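How to pack a foil-lined insulated bag for the day

Last updated 27 April 2022

This page covers loading a soft insulated bag with a square compartment, of the sort used for lunches and short trips. It assumes the contents were chilled beforehand. A bag of this type slows warming; it does not cool anything down.

Before you start

Wipe the foil with a damp cloth and leave the bag open until dry. Check the seams at the corners. Small creases in the foil are normal and do not matter, but a split lets water into the padding and should be taped on the inside.

Put the bag on a flat surface at seat height, with the lid folded right back. A chair is easier than a worktop for a deep bag, as you can see to the bottom. If the seat is padded, press down on the base first to check that it sits level.

Order of loading

1. Ice packs go in first, flat on the base. Freeze them for at least 8 hours.
2. Stand full bottles in the corners with the caps tightened. A 566 ml bottle takes up one corner of a medium bag.
3. Place tall, narrow boxes upright against the far wall. Lower them in by the sides and let go only when the end touches the base.
4. Fill the middle with packets and lidded tubs. Tubs go in lid up.
5. Lay empty cups and light bottles on top, on their sides. They can be tilted to fit.
6. Tuck any carrying handle down inside the rim before closing.

Leave the top 5 cm free. An overfilled bag strains the zip and leaves a gap for warm air.

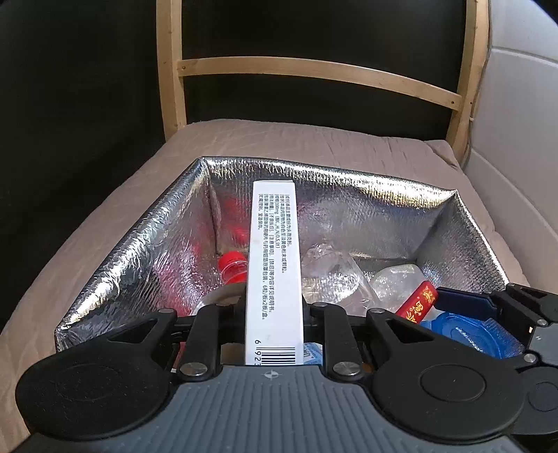
Tall white box held upright, with the cup lying on its side and the clear bottle tilted.

Notes

Printed cartons soften if they touch an ice pack. Put a folded tea towel between them - a sheet of kitchen paper is too thin.

Parvaneh Bagheri writes that her Mekell bag has a stiff base board. Remove it when cleaning and dry it separately.

Unpack in reverse order and store the bag unzipped.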